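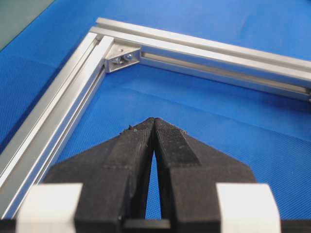 Notes for the shed talk - "Square Enough: building your own garden frames and staging"

Opening, while people find a seat

Hello, thanks for coming out. Check the back row can hear me. Say where the loos are. Phones off if you can bear it.

I'm going to talk for as long as the tea urn takes to boil, then we'll have questions. I grow things in a small back garden that gets the sun until 2 in the afternoon and then sulks. Everything I've built has been for that garden, so if yours is bigger or windier, shout out and we'll work out what changes.

Why I started making my own

I bought a cold frame, the Poltero, the small one. Lovely for one winter. The lid blew off in the second and I found it in next door's pond (they were very nice about it). I priced up another and thought, hang on, this is four sides and a lid. I could do that!

Tell the story of the first one I made. Wonky. The lid touched at two corners and let the slugs in at the other two. The lettuces went in a single night. Pause here, people usually laugh.

Choosing what to build with

Softwood: cheap, easy to cut, everybody has a saw. Needs painting every couple of years, and I never do it on time. Mine went soft at the bottom where it sat on the soil. Stand it on bricks.

Hardwood: beautiful, and I can't afford it. If you can get old window frames or a school bench, grab them.

Aluminium: what I use now for nearly everything. Light enough to carry over the beds on your own, and you can take it apart in May and put it away flat. Cold on the hands in February - wear gloves. You can cut it with a hacksaw and a bit of patience. File the ends afterwards, I've got a scar on my thumb that I'm happy to show anyone who doubts me.

Pass the offcuts round at this point. Ask for them back this time.

Getting the corners right

This is the bit I wish I'd been told at the start. If your corners are out, your lid won't sit, and if your lid won't sit you've made a very expensive slug hotel.

Measure both diagonals. If they match, and your opposite sides match too, you're square. Do it before you tighten anything, then do it again after, as things creep when you tighten them. I lay the whole lot out on the kitchen floor, which is flatter than my patio by a long way.

Don't do up one corner completely and then move to the next. Nip them all up loosely, go round, check, go round again. It's like putting a wheel back on a car.

Sizes

My frames are all 300 millimetres high at the front and a good bit more at the back, so the rain runs off and the light gets in. Make them no deeper than your arm can reach. I made one too deep and had to fish out radishes with a rake.

Staging for the greenhouse is the same job with legs on. Put a cross brace at the back. I left it off my first one, and the whole thing leaned over very slowly with 32 pots of tomato seedlings on it. I watched it go from the doorway with a mug in my hand. (Do the arm movement.)

Lids and glazing

Glass is heavy and looks smart. Polycarbonate is light and scratches. I use polycarbonate and live with the scratches. Tape the open ends or you'll grow green slime inside it. I've used the Skostar tape and the plain stuff from the market, and both needed redoing by the following spring.

Always have a way to prop the lid open. I use a stick with notches cut in it. There are clever openers you can buy, and the Csonka one on my greenhouse has been fine, but it won't lift a heavy lid and it sulks in a cold April.

Tie the lid down! Two bungee cords. Remember the pond.

What to grow in them

Keep this quick, they'll know more than me. Winter lettuce, early carrots, spring onions, sweet peas in long pots. Open up on mild mornings, shut by teatime. Water less than you think.

If there's time

The Astberg plot, where I lost a whole row of broad beans to mice and ended up lining the bottom of a frame with wire mesh. Skip this if the urn's already boiling.

Finish

Cutting lists are on the side table, take one. Bring me your wonky corners in the spring and I'll have a look. Questions, then tea, and somebody please take some of these courgette plants home with them.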